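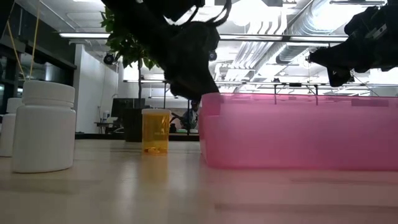

Zondley suspend ses essais de tri de flacons après un défaut de pince

9 nov. 2021 — La société Zondley a interrompu ses essais de manipulation de flacons de médicaments à deux bras robotisés, après un défaut de fermeture constaté sur l'une des pinces. Personne n'a été blessé. Le poste restera à l'arrêt jusqu'au remplacement de la pièce en cause.

L'incident s'est produit pendant une série de prises répétées, sur le site de Maltunia. Le bras devait saisir un flacon ouvert et le déposer dans un bac en plastique. La pince a continué à serrer au-delà de la consigne, le flacon s'est fendu et des comprimés sont tombés sur la table. L'opérateur a utilisé l'arrêt d'urgence, mais le second bras a poursuivi son mouvement pendant 3 secondes avant de s'immobiliser.

C'est ce dernier point qui inquiète le plus l'entreprise. Les deux bras auraient dû s'arrêter ensemble — le programme, baptisé Nadine, prévoit une coupure commune. Selon le compte rendu interne, le signal d'arrêt passait par un boîtier de liaison fourni par Khaemba, dont un connecteur était mal serré.

Le journal du poste fait état de 2 439 prises depuis la mise en service, en janvier. Sept d'entre elles avaient déjà donné lieu à une alerte d'effort excessif, classée sans suite. Ces alertes vont être réexaminées.

Dans l'attente, Zondley a limité la vitesse des autres postes équipés du même boîtier et interdit toute présence à portée des bras sous tension. Khaemba indique avoir expédié un connecteur à verrouillage et contrôler les boîtiers du même lot.

La reprise se fera d'abord avec des flacons vides, sur une série de 100 prises et avec un test de l'arrêt d'urgence au début de chaque séance. Aucune date n'a été communiquée.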